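Print this page | E-mail this article

3.2 Slatted sleeping mats and the made-up bed

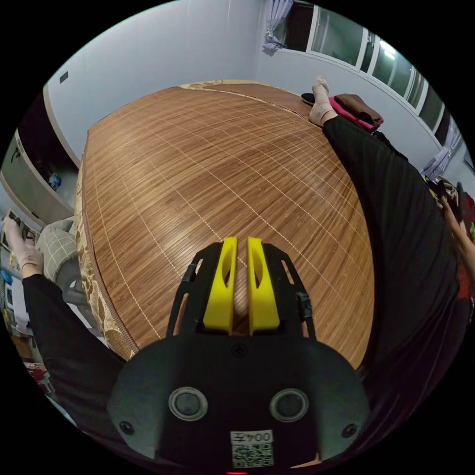 Figure 2. Bamboo sleeping mat laid over a bed, with patterned fabric border.

The sleeping mat was the item of summer bedding least well described in the earlier household surveys. Respondents tended to list it with sheets or to leave it out altogether, and the written guidance issued to interviewers did not say where it belonged. In the present study it was given its own entry, on the grounds that it is handled, stored and cleaned in ways that have little in common with cloth bedding. The mat in Figure 2 is of the narrow-slat type, in which brown slats run side by side and are crossed at regular intervals by thin, pale stitched seams. The seams matter for our purposes because they give a person making the bed a set of straight lines to work from. Several participants reported that they judged whether a mat was square to the mattress by looking along a seam and paid little attention to the outer edge.

The edge is a separate matter. Mats in the sample were either bound in plain tape or finished with a border of patterned fabric, as in Figure 2, where the border carries a beige and brown design. Makhubela's interview notes record that bordered mats were preferred in homes where the bed was also used for sitting during the day. The reasons given were comfort against the back of the legs and a tidier look when the bed was left without a cover. Bordered mats were also the ones most often described as difficult to clean, as the slats could be wiped down but the fabric had to be brushed or spot-washed.

A total of 310 households completed the bedding section of the questionnaire. Of these, 60 agreed to keep a record of each occasion on which a mat was put down, straightened, wiped or put away between the start of August and the end of the warm season. Straightening was by far the most common entry. It was usually done in the morning, by one person, and in most cases took less than 2 minutes. Putting the mat away at the end of the season took longer — around 10 minutes, including wiping — and was more often shared.

Two methods of storage were reported. Mats were rolled along the length of the slats and stood in a corner or wardrobe, or they were laid flat beneath the mattress until the following year. Participants who rolled their mats were more likely to mention broken stitching. We did not inspect the stored mats and cannot say whether rolling was the cause. Heywood has suggested that the age of the mat may explain the difference, and the question is taken up again in Section 5.

Surface finish was recorded only as "glossy" or "matte" on the Stodent bedding form. This proved too coarse. A slatted surface may shine strongly where it faces a window and look dull a short distance away, and two interviewers visiting the same home did not always agree. In later rounds the item was replaced by a question on how the mat felt to the palm, which participants answered with fewer difficulties. Results for both versions of the item are listed in the appendix, but only the second is used in the analysis.

Share (2) | Comments (0)

This site uses cookies to remember your reading preferences. Accept | Manage settings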